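Trenska Sandwich Station – Set-Up Guide
Section 6: Recording your first examples

By Bart Jacobs
December
14 comments | 37 shares

If you've made it through Section 5, your arms are bolted down, the cameras are talking to the recorder, and you've driven the leaders around enough to stop bumping into things. Good! Now comes the part I like best, where you make an awful lot of burgers and the policy learns from watching you do it.

I'll say up front that this section is longer than the one Heitmann ships with the arms. Theirs covers the recorder buttons and stops there. Mine is what I'd tell you if I were standing next to you.

6.1 Before you record

1. Start the Prostivetti recorder and let it finish its self-check. Both arm lights should be green and the camera preview should be moving. If the preview is frozen, restart the recorder before you touch anything else.

2. Open a new task and type the instruction exactly as you want the model to hear it later. I use "build the burger on the tray." Keep the wording the same for the whole batch, capital letters included (yes, I've had to go back and fix those by hand).

3. Run both arms out to their limits along the Rollon rails and back. Listen for scraping.

4. Park the arms fully out of the fixed camera's view. Every episode starts from this parked pose and ends in it.

CAUTION: Keep your hands off the table whenever the leaders are live. If you need to reach in and straighten a bun, press Pause first and wait for the tone.

6.2 Laying out the food

The tray goes in the middle, between the two clear upright dividers, running lengthwise toward you. The ingredients split between the tray and the two sides, so that each arm has work to do and they don't spend the whole episode waving at each other across the lettuce.

5. Set the greens container at the far end of the tray. Purple cabbage goes on the left and chopped green lettuce on the right. Let them meet in the middle and don't fuss over tidying them up. I want the gripper to see messy piles, as that's what it'll get in real use.

6. Put one bun half on the tray below the container, cut side up, with clear space all around it.

7. Stand the tomato slices on edge against the outside of the left divider. The sesame bun goes on the right side, also on edge, and the meat slices go nearer to you on that same side.

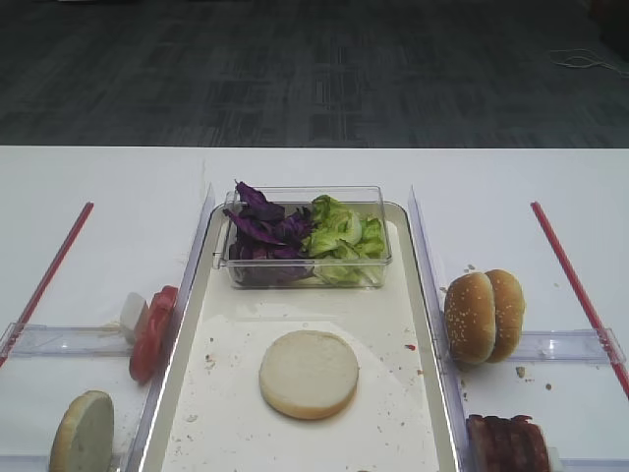
Page last changed: December, 4:40 p.m.

My own layout, as you can tell, has crumbs all over the tray, and I leave them there. I used to wipe down between every episode and the model got weirdly nervous the first time it met a dirty tray – it kept hovering over specks as if they were food. These days I let the crumbs pile up a bit, then clean the tray and start over, so the batch has both kinds in it.

NOTE: The thin red strips on either side mark the outer work areas. Leave them where they are for the whole batch, and keep the ingredients from lying across them.

6.3 Recording

8. Press Record, wait for the tone, then count one slow breath before you move.

9. Build the burger in the order on your task card. Move at a speed you could keep up all afternoon. Rushed episodes look fine on playback and then teach the arm to snatch.

10. If you drop a slice, pick it up and carry on! Recoveries are worth having. If it lands on the floor, press Discard and reset.

11. Park both arms and press Stop. Mark the episode Good, Recovered or Bad right away, while you still remember it.

12. Reset the food by hand and shift things a little each time: a bun turned slightly, the tomatoes nudged along the divider. Small changes are plenty.

6.4 How many do you need?

I tried training on 100 episodes and got an arm that could manage the bun and very little else. At 198 it was handling the tomatoes, though the cabbage still came up in one giant clump. My advice is to plan for 300 and check a test run along the way, so you can catch a bad habit before it's baked into the whole set.

CAUTION: Food gets tired under the lights. Swap the lettuce and the meat when they start to go limp, and don't eat any of it. Keep a bin close by and wash the tray and container at the end of each session.

When the batch is finished, choose Export, leave "include discarded" unchecked, and wait until the recorder says the copy is complete before you pull the drive. Section 7 picks up with the drive in your hand and the training machine switched on.

14 comments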